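**Hand shadows**, also called shadowgraphy, is the old and rather lovely pastime of making figures on a wall by holding the hands in front of a lamp or candle. It belongs to the same broad family as shadow puppetry, but it needs no puppets, no stage and very little money, and most people who know a rabbit or a barking dog learned it from somebody older, usually at bedtime and usually with a good deal of giggling.

## History

Shadows have been used for storytelling in a great many parts of the world, and it would be a brave writer who tried to say where the hand version began. In Europe it became a popular parlour amusement in the nineteenth century, when printed sheets and small books showed readers how to fold their fingers into swans, goats and old men in hats. Music hall performers took it up as well, often adding a scrap of cardboard for a beak or a bonnet. Electric ceiling lights did the pastime no favours, as they throw a soft, muddled shadow from too high up, but it never went away entirely, and anyone who has been through a blackout with children in the house will know how quickly it comes back!

## Light and distance

A small, bright light gives a crisp edge, and a broad one gives a blurry edge. This is why a bare candle or a little torch does so much better than a lamp with a big shade. Moving the hands toward the light makes the shadow larger and softer, while moving them toward the wall makes it smaller and sharper -- beginners tend to stand much too close to the lamp and then wonder where their rabbit's ears have gone. A pale, plain wall is best, though a bedsheet pegged across a doorway will do nicely. 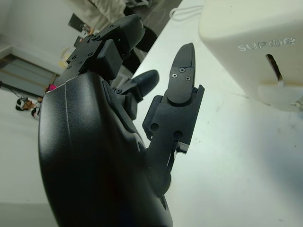
## Common figures

The bird is generally taught first, with the thumbs hooked together and the fingers spread for wings. The dog comes next, its jaw worked by the little finger, and then the rabbit, which looks simple and is a bit of a nuisance to get right. Harder figures, such as the elephant or the human profile, ask for stiff fingers to bend in unfamiliar ways, and a few minutes of gentle stretching beforehand is kinder on the knuckles.

## The Bundine evenings

In the town of Bundine, the teacher Homa Zamani began a winter shadow evening with 8 children and a borrowed lantern. It is now held each July in the old hall, which seats 600, and the programme runs to 14 short acts. A favourite is Cornel Sima's quarrelling geese, performed without a word and never quite the same colour of bad temper twice.

## See also

- Shadow puppetry
- Magic lantern
- Parlour games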